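Shop notebook, student automation club
Thursday, after the evening session

Writing this up while the kettle is on, before I forget half of it, and so that Gwilym has something to read when he gets back from his trip. We had a good turnout and a lovely noisy room, and I am more hopeful about the Cultgate entry than I was at the start of the month. It's still a long way to the finals at Bomodport, and I keep telling the kids so, but they don't look the least bit worried, and I suppose that's how it should be at their age.

Where we are with the task

The event this year is a shop counter. The team (they have settled on calling themselves Rerov, after a long argument I stayed out of) gets a table of groceries and an order read out by a judge, and the arms have to bring the items over to the serving tray. An order is 4 items, and a full run is 600 seconds from the judge's word to hands off the controls. I have written both on the whiteboard in big letters, as somebody asks every single week.

We began with the safety drill, same as always. Everyone who wants a turn at the controls has to walk up, put a palm over the red stop button and say out loud what happens when it is pressed and who is allowed to release it. It takes a while with a full room, and there's a fair bit of eye rolling from the older ones, but I was taught that way and I mean to keep it. The rule stands that if you are reaching over the table for any reason at all, one person stays at the button and does nothing else.
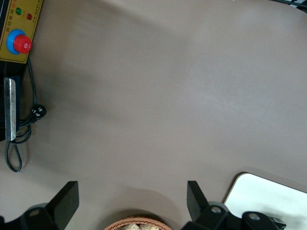

After that we went over the approach paths again. Cledwyn has been keen on coming in from directly above for everything, and for soft things in a basket I think he is right. Coming in at a slant means you catch the rim, and once you have caught the rim the whole basket comes along for the ride, as we all found out last week! For bottles I would still like to see the team try a side approach at shoulder height, where there is something firm to hold. We agreed to test each way on its own merits and write down what we get, and I have asked for real notes this time and not just a thumbs up on the back of a snack wrapper.

The wrist view led to a nice discussion. Some of the younger ones had been driving from it alone, and you can understand why, it feels like a video game. The trouble is that you see the fingers and whatever is right under them and very little else, so you lose track of the neighbors. I suggested calling out a position from the wider view first, then switching to the wrist view for the last little bit. Beddoe (our laptop, named after the old label on its lid) can put the two side by side, so there really is no excuse.

Layout for the counter

The table plan took up most of the second half. The students wanted to do it themselves and I mostly kept my hands in my pockets, which is hard for me. Bottles went in the clear rack at the back, small things on the stepped rack with the pink packets on the lowest step, pastries in the round wicker bowl. The serving tray has the middle of the table, where either arm ought to be able to get at it without a lot of fuss. The wrapped triangle went on the tray for grip practice, as it's an awkward shape and I'd like them to get fond of awkward shapes early.

I do think the stepped rack at an angle is a clever bit of planning. My own instinct would have been to square everything up with the table edge, and I said so, and was told very politely that the wrist would have to twist too far. I went and checked it with a ruler and a piece of string. They had it right, and I told them that too.

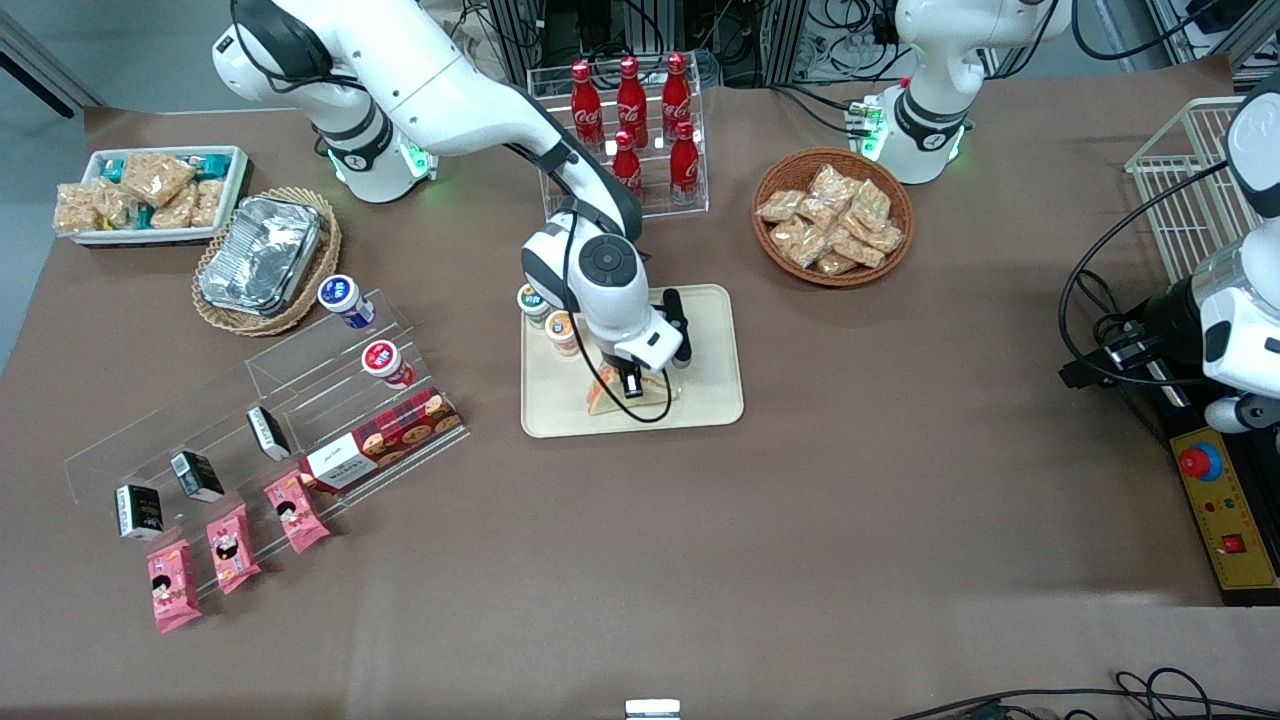 To do before next session

Tidy the cables along the front edge of the table. Clips are in the second drawer.

Print 2 copies of the order sheet, one for whoever is reading and one for the timekeeper.

Cledwyn to write up the two approach paths, top and side, with a sketch of each.

Gwilym, if you are reading this, could you look over the gripper screws when you're back? I'd just like a second pair of eyes on them.

Ask the Cultgate people whether wrapped pastries may overlap in the bowl at the start of a run. The rules only say "presented as in a shop" - I can see that being read either way.

More snacks for the humans, kept well away from the ones for the robots.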